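Costache (gripper)

Costache is a hand-held, two-jaw gripper with a camera, designed and built by Elsie Pirihi and Lachlan Pirihi at the Vendby shared workshop in Prurevham. It is used to record how a person picks things up and puts them down, so that the recordings can later be used to train a robot arm fitted with the same jaws. The design is passed around freely among hobby builders, and it has become one of the best loved projects to come out of the workshop, partly because almost every piece of it can be made on an ordinary desktop 3D printer.

Contents
1 Background
2 Design
2.1 Fingers
2.2 Arms and pivots
2.3 Camera and trigger
3 Building
4 Use
5 Versions
6 Reception
7 See also

Background

The Pirihis had been building small robot arms at home for several years before they joined Vendby. Their earlier arms were steered with a game controller, and recording a single clean grasp could take a whole evening of nudging sticks back and forth. Lachlan wanted to skip the arm altogether while recording. If the jaws could be held in the hand and the camera fixed to them, a person could simply walk up to a table and do the job, and the camera would see very nearly what the arm's own camera would see later on.

Elsie drew the first set of parts over a weekend and cut the linkage out of scrap sheet. It wobbled badly, but it closed on a tennis ball and held it, which was enough to get other members interested. The name comes from a label on the drawer where the first parts were kept. Neither builder has ever explained who or what the label referred to.

Design

The gripper is built as a straight handle with a pair of curved arms at the front, each carrying one finger. Squeezing the trigger draws the arms together, and a return spring opens them again. The whole thing was meant to be light enough to use for an hour without a sore wrist, and a good deal of the redesign work has gone into shaving weight from the handle.

Fingers

The fingers are plain blocks, printed in dark green and roughly rectangular, with small round holes that take screws or soft pads. Their simplicity is deliberate. A block shows up clearly on video, its corners are easy for tracking software to follow, and a worn one can be swapped without touching the rest of the tool. Builders are encouraged to print spares in the same batch of filament, because a change in color between the left and right finger has been known to upset a trained model.

The gripping faces wear quickly on rough objects. Many builders leave the scuffs alone, and some stick thin rubber to the inner faces for glass or glazed pottery.

Arms and pivots

The arms are printed in the same plastic as the fingers. Brass-colored rings are set into their rounded tops. In the earliest version the pins ran straight through the plastic, and the holes went oval after a few days of steady squeezing. Adding the rings cured most of the play and gave the tool the smooth, even action that people tend to remark on first when they try it. It really is a pleasure to open and close!

Camera and trigger

The camera sits behind the jaws and looks out between the arms, so both fingers are always in view along with whatever lies ahead of them. Its position is fixed by a printed bracket with no adjustment of any kind. The Pirihis tried a tilting bracket and dropped it after finding that two recordings made a day apart no longer matched.

The trigger is a single curved lever. An optional magnet and sensor can be fitted at the pivot to log how far the jaws are open, although many home builders estimate this from the video.

Building

A complete set of printed parts takes around 20 hours on a typical home printer. The parts list is short: printed pieces, rings, pins, one spring, a handful of screws and the camera. The fingers are printed upright, which leaves a slightly rough surface that most people keep as it is. The rings are pressed in warm, using a soldering iron with a flat tip, and this is the step that beginners find hardest. A ring that goes in crooked will bind, and the usual advice is to print another arm and try again.

Assembly is normally done in one sitting. Vendby runs a build night each November, where newcomers put together a gripper from a prepared kit and record their first grasps before going home. At the session on 2 Nov 2022, 7 grippers were finished, and the recordings were pooled into the first shared set, which held 224 clips.

Use

Recording is usually done at a plain white table, with the tool held a little above the surface and the jaws open at the start of each clip. A bare stretch of tabletop between the fingers gives the software a clean opening view. The operator then reaches for an object, closes the jaws, moves it and lets go. Clips tend to be short, and builders who share their recordings are asked to keep the failed grasps as well as the good ones.

Uneven room light is tolerated and even welcomed. Elsie has argued in the workshop newsletter that a model trained only under bright, flat lamps will struggle in a normal living room, with its blinds, dark corners and trailing cables, and that home builders have a real advantage here. Objects used at Vendby include sponges, wooden blocks, socks and measuring spoons.

Versions

There have been five versions of the gripper. The second brought in the rings, and the third moved the camera closer to the jaws. The fourth, made together with a small club in Grerkitstead, had longer fingers for reaching into boxes, but it was front-heavy and is seldom built now. The fifth returned to the shorter block fingers and thinned out the handle. Fingers from the third version fit the fifth without changes.

Reception

The gripper has been warmly received by hobbyists, who praise its low cost and the ease with which broken parts can be replaced. The Grerkitstead club has used it to teach teenagers about robot learning, with the first lesson given over entirely to squeezing the trigger and watching the video back. Criticism has centered on the trigger, which suits large hands better than small ones, and on the fixed camera bracket, which fits only one camera body. A narrower trigger has been drawn by Lachlan but was not included in the fifth version.

See also

Parallel jaw gripper
Desktop 3D printing
Learning from demonstration
Vendby shared workshop

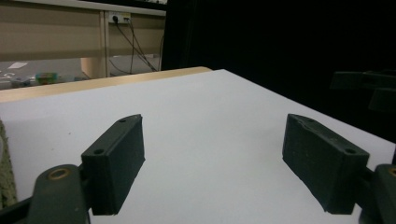 Costache held over a white tabletop with its jaws open, showing the dark green block fingers and the brass-colored ring inserts in the arms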